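# Inora Mattress

**Pocket spring and wool. Made by Vukico in Grernadov. Three firmnesses, one shade of off-white.**

The Inora is a mattress. It doesn't connect to your phone, and it has no opinion about your REM cycle. You put it on a bed frame, put a sheet on it, and lie down in the evening with the usual results.

We've been making it long enough to have heard most of the questions, so this page is longer than it used to be. If you already know what you want, skip to the sizes. If you're reading this at 3 in the morning on a mattress you hate, we understand, and the shop will still be here after breakfast.

## What's in it

The core is a layer of pocket springs, 1000 of them in the queen, each one sewn into its own little cloth sleeve. The sleeves let the springs move separately, so when the person on the other side turns over, you get less of the news. We say less. Anyone who promises you'll feel none of it has never shared a bed with a person who turns over the way some people park a truck.

Above and below the springs is a pad of needled cotton, and above that the wool. The wool is the expensive part. It's carded, layered, and held in place with hand-pulled tufts, which are the small dimples you'll see across the top. Dust likes the dimples too. There's a section on vacuuming further down.

The cover is a plain woven cotton, stitched shut on all four sides. There is no zipper. Customers write to ask where the zipper is, and a few have gone looking for it with scissors. Please don't.

There's no foam anywhere in the Inora. We have nothing against foam. We just bought a lot of equipment for handling wool and would like to go on using it.

## Firmness

Firmness scales in this business run from one to ten, and every company draws its own. We gave up on ours and use words.

- **Soft.** You sink in at the shoulder and hip. Side sleepers tend to like it. People who sit on the edge of the bed to put on socks tend not to.
- **Medium.** What most people order, including people who spent a month on the phone with us discussing the other two.
- **Firm.** Firm. If you've only slept on soft beds, the first week may feel like a disagreement.

If you and your partner can't agree, we'll build a queen or a king with a different spring on each side. There's no ridge down the middle. Tell us which side is which *as seen when lying on your back*, and then check. We build these to order and can't swap them around, although you can always swap yourselves.

## Sizes

| Size | Length | Split firmness |
|---|---|---|
| Twin XL | 80 in | No |
| Queen | 80 in | Yes |
| King | 80 in | Yes |
| California king | Longer than the rest | Ask us |

Widths follow the standard American sizes, so ordinary fitted sheets go on. Deep-pocket sheets go on too, with some left over to bunch up under your feet.

We don't make a regular twin or a full. We do get asked to match antique frames, and if yours is an odd size, send us the inside measurements. Measure the inside of the rails, at the mattress level, with a real tape measure. The history of this company includes one very nice custom mattress made to fit the outside of a bed.

## What to put it on

The Inora wants a flat, firm base with some air under it. Good choices:

- a slatted frame, with the slats close enough together that you couldn't push a fist through
- a platform bed with holes or gaps in the deck
- the Wieser slatted base, which we sell alongside it and which goes together with one wrench (included) and a second person (not included)

The Wieser is rated for up to 600 pounds, mattress and sleepers together. Dogs count.

An old box spring will work if it's still flat. Most old box springs are not still flat. Lay a broom handle across yours and look for daylight underneath.

Straight on the floor is fine for a few nights while you argue with the furniture store. Past that, moisture collects on the underside, and the warranty has a short, cold paragraph on the subject.

## Delivery and the first few days

The Inora doesn't come rolled up in a box. Springs and wool don't care to be vacuum-packed, so it arrives flat, full size, wrapped in paper and a heavy plastic bag, carried by two people who will look at your staircase and then at each other.

Before you order, please walk the route from the front door to the bedroom and look for:

1. tight turns, especially at the top of stairs
2. low ceilings on landings
3. light fixtures you're fond of
4. doors that only open partway on account of the dresser

A queen will bend a little along its length if it's done slowly. A king will bend less and resent it more. If you have any doubt, ask for the split king, which is two pieces and goes up a narrow stair like a pair of polite guests.

Take the plastic off the same day. The mattress will smell faintly of sheep, in a barn-with-the-door-open sort of way, and it goes away on its own. Leaving the bed unmade with the window open helps, and gives you an excuse.

Over the first several weeks the wool packs down where you lie, leaving a shallow body-shaped dip. This is normal. It's also the most common reason people call us, so we'll say it again: a shallow dip, in wool, early on, is normal. Turning the mattress evens it out.

## Care

**Turn it.** The Inora has two sleeping sides, which has become rare enough that we should explain the procedure. Rotate it head to foot one month, flip it over the next, and carry on alternating for the first half year. After that, once a season will do. There are four handles sewn into the sides for steering. They're not for lifting the whole weight, as you'll hear if you try.

**Vacuum it.** Use the upholstery attachment, low suction, and go around the tufts gently. When you change the sheets is a good time. When you remember is also acceptable.

**Cover it.** A washable cotton pad is the cheapest thing you'll ever buy for this mattress and will do more for it than anything we know. Rubber-backed protectors keep spills out and keep everything else in, so the wool can't breathe. If you need a waterproof layer, pick a thin one and air the bed often.

**Spills.** Blot, don't rub. Cold water, a little mild soap, a dry towel, then patience. Don't soak it. Don't steam it. Don't take a hair dryer to it and then email us about the brown patch.

**Jumping.** The springs can take it. The tufts can't. We have children too and know what this advice is worth.

## Warranty and returns

Broken springs, split seams, and tufts that pull through are covered, and we fix them in the Grernadov workshop with the original materials. We pay for the trip in both directions. Repairs usually take longer than you'd like, and we have a loaner in each size, in medium.

Not covered: stains, scissors, cats, and anything done to the cover in search of a zipper.

You can exchange for a different firmness once, provided the mattress is clean. We'll open it up, change the springs, and send back the same one. Split-firmness and custom sizes can't be exchanged, and the order form makes you tick a box about it. People tick the box very fast.

## Ordering

Order through the shop page or by phone. Medium queens are normally on the shelf. Everything else is made when you ask for it, and in July the workshop closes so that the people who sew these things can go lie down somewhere else. Orders placed then go to the front of the line when we're back.

Fabric and wool samples are free. They come in an envelope, and the cat will want them.
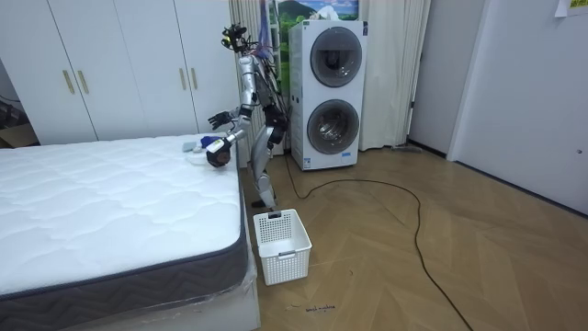
*Bare mattress, light herringbone floor.*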